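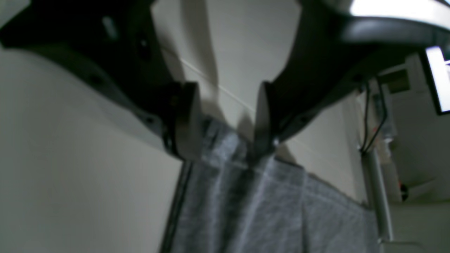

kimie_h wrote:
Waffle weave holds more water than flat weave at the same weight, so I'd settle the fabric before arguing about rails. What weight are you buying?

S. Minami wrote:
200 gsm, gray, 70 cm long. The question was more about folding. I hang mine unfolded from one point near the top edge and the middle creases in on itself. My guess is that the creased part dries last.

kimie_h wrote:
Then fold it once lengthwise and put it over a bar. Single-point hanging bunches the cloth.

ReikoN wrote:
Disagree. Over a bar you have two layers in contact for the full drop. From a point you have folds, but they are open at the bottom and air gets in. I use Hetby clips on the side of the cabinet, one per towel. Hung at night, dry by 7 a.m.

kimie_h wrote:
Depends on the bar. On a thin rod the layers touch, yes. The Ollska rail is wide enough to keep them apart – 60 mm front to back.

S. Minami wrote:
Is that the one with the screw-on end caps? I had it in the old apartment. The caps worked loose.

kimie_h wrote:
Same one. Threadlocker on the caps, no trouble after that.

fumiko.s wrote:
Has anyone compared loops? Mine have a loop sewn at one corner. They hang in a long narrow shape and the hem on the loop side stretches. I moved the loops to the middle of the short side in May and the stretching stopped.

ReikoN wrote:
Middle of the short side is correct. Use cotton tape, not elastic. Elastic goes slack in a hot dryer.

mayu_sak wrote:
You are all working around fabric softener. It coats the fiber and the towel stops absorbing. Wash without it, no other changes, then test again.

S. Minami wrote:
Never used it. Detergent is Drekwood powder, half dose.

mayu_sak wrote:
Spin speed then? Towels that come out at 3000 g of wet load will crease whatever you hang them from.

kimie_h wrote:
Wet load weight is not spin speed.

mayu_sak wrote:
I know. It's the number my machine shows.

S. Minami wrote:
Will run one on a clip and one folded over a rail on Saturday – same wash, same wall. Weighing both before and after.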